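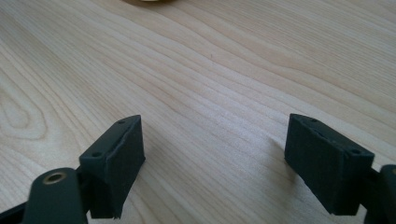 桌面,二月,下午三点多。

今天唯一办成的事,是把桌子腾出来了。

说“腾出来”有点抬举自己。其实是把桌上的东西搬到椅子上,椅子上的东西搬到床上,床上的东西到了晚上十一点又得搬回椅子。物质不灭,只是在四十多平米里巡回演出。不过中间总有那么几个小时,桌子是桌子,木头露在外头,我站在旁边看了好一会儿,像房东来验房。

买这张桌子的时候,Dosberg的店员跟我讲了很久木纹。他说浅色木头耐看,越用越有味道。我当时点头点得很诚恳,心里想的是能不能送货上楼。能,加钱。加完钱以后送货的人把它竖在门口,说楼上指的是楼道,不是屋里。后半段路是我自己完成的,腰到第二个星期才原谅我。

然后我就再也没见过它的纹路。桌子进门当天晚上就被埋了,先是拆下来的包装纸,再是说明书,再是我打算研究说明书时泡的茶。往后几年,它在我脑子里一直是“一块放东西的平面”,颜色都说不准。有一回妹妹问我桌子什么色,她要配个垫子,我想了半天,说木头色。她说你这跟没说一样。垫子后来也没买。

今天才算认识。左边有一圈一圈套着的纹,里头一小圈像水滴,外头又裹一大圈,别的纹路走到那儿都得绕过去,绕完了再接着斜斜往下走,很像下班高峰时大家绕开路中间那个突然停下来看手机的人。右边的纹宽些,松松地拱起来,又落下去。右上角那一片又密又直,是整张桌子最守规矩的地方。我平时在那一角堆的是最不守规矩的东西:没拆的信,拆了没看的信,看了没回的信。

颜色也不是我以为的那样。中间偏灰偏凉,往右上走就暖起来,发一点黄褐。光落在中间,白蒙蒙的一片,稍稍带点紫。我盯着那片光看,本来想说几句有意境的话,结果想到的是:桌面这种反光最藏不住油印,等会儿还得再擦一遍。人到了这个岁数,诗意都是以家务的形式出现的。

还有一个小黑点,细细短短的,竖在那儿。我第一反应是笔道子,第二反应是虫,第三反应是赶紧停止反应。擦到那儿的时候我绕过去了。一张桌子总要留点悬念。

说说搬走的都是什么,免得过两个月又忘了自己是怎么过日子的。

- 一摞Alivo的收据,最上面一张是207块。买了什么,字已经褪没了,只剩价钱还很精神。商家的墨水显然分两种。
- 一本《Agbeko用户手册》,那台除湿机前年就送人了。手册我留着,大概是觉得机器可以走,知识要留下。
- 三副耳机,两副只有一边响。两副都是左边响,所以也凑不成一副好的。这种事情发生在别人身上叫概率,发生在我桌上叫作风。
- 一只装着橡皮筋的玻璃瓶。我想不出我这一生有哪个时刻同时需要这么多橡皮筋。
- 半包饼干,不提了。
- 一个本子,封面写着“整理计划”,里面写了一页半,第一条是“买一个好一点的本子”。已完成。

收据翻到后来翻出瘾来,我就把它们按大小排好,排完觉得应该按时间排,可是时间都看不清了,于是又按大小排回去。这一项花掉了整个上午,是今天效率最低的部分,也是我最专心的部分。如果有人肯付钱请我排收据,我会是这个行业里数得着的人才。

擦桌子用的是Serkico的木器清洁剂,瓶身上写着“一喷即净”。我喷了,没有即。又喷了,还是没有即。第三次我把瓶子放下,改用温水和旧T恤,顺着木纹擦。妈妈教过要顺着纹擦,我小时候问为什么,她说你擦你的。今天我真的想顺着擦,才发现这张桌子的纹有直有弯,还有打圈的,要认真顺着,手就得像练太极一样在上面画。画到左边那个水滴的时候我转了两圈,自己先笑了,幸好窗帘是拉着的。

隔壁在装修,电钻一阵一阵的。每次它停下来,我都以为他们终于完工了,怀着感激的心情多擦两下,然后它又响。楼下那家一楼的小孩在练琴,同一句弹了好多遍,每次都在同一个音上摔跤。我在楼上擦我的桌子,他在楼下摔他的跤,彼此都没有进步,这栋楼也算齐心。

清洁剂的钱还是心疼的,57块。我去翻了网上的评价,第一条说“效果惊人,桌子像新的一样”,配的照片里那桌子,一看就是新的。本来想也写一条,写了两行,觉得语气像个怨妇,删了,改成“物流很快”。这是实话,物流确实很快。

中午没做饭,怕把刚擦的桌子弄脏,站在厨房里端着碗吃的面。吃的时候我就意识到问题了:费这么大劲腾出一张桌子,第一顿饭却站着吃。可是当时已经吃了一半,端过去又要垫东西,垫东西又要去找垫子,而垫子,前面说过,没买。

面吃完,下午坐到桌前,想着总该做点配得上这张桌子的事。写信,看书,算账,都行。我选了算账,因为收据就在旁边的椅子上,还排得整整齐齐。算下来这个月花在“让家里更整洁”上的钱一共519块,其中收纳盒占了大头。收纳盒现在在阳台上,里面装着另外几个小一点的收纳盒。它们把自己收纳得非常好。

算完我又坐了一会儿,什么也没干。平时这个时候我总觉得手边得有点什么,杯子也好,笔也好,今天面前干干净净的,手反而不知道往哪儿放,搁上去,又拿下来,怕留印子。留了。拿袖子擦掉。又留了。这么来回几趟以后,我去把手机拿过来刷了四十分钟,袖子总算歇了。

傍晚妹妹打电话来,问我今天干嘛了。我说把桌子收出来了。她沉默了一下,问,放哪儿了?我说椅子上。她说哦。这个“哦”我听了三十年,里面什么都有。

她又问那椅子呢,我说信号不好。

现在是夜里,写这个的时候本子就压在那圈水滴纹上,旁边放了一杯水,水杯底下垫着Alivo的那张207块,总算让它派上了用场。耳机也回来了一副,右边不响的那副(好吧,两副都是)。橡皮筋的瓶子本来也想拿回来,手都伸出去了,忍住了,觉得自己很有骨气,奖励了一块饼干。就是那半包里的。味道说不上来,有点像信封。

床还没清。椅子上那一摞再加上床上那一摞,今晚总得有一边让我躺下。我量了一下,觉得侧着睡是可以的。

明天要做的事:买垫子,问妹妹是要什么颜色来着。回那几封信,至少先拆。把Agbeko的手册寄给那台除湿机现在的主人,或者扔掉,或者先放回桌上想想。

那个小黑点我刚才又看了一眼。还是没敢碰。

睡了,侧着。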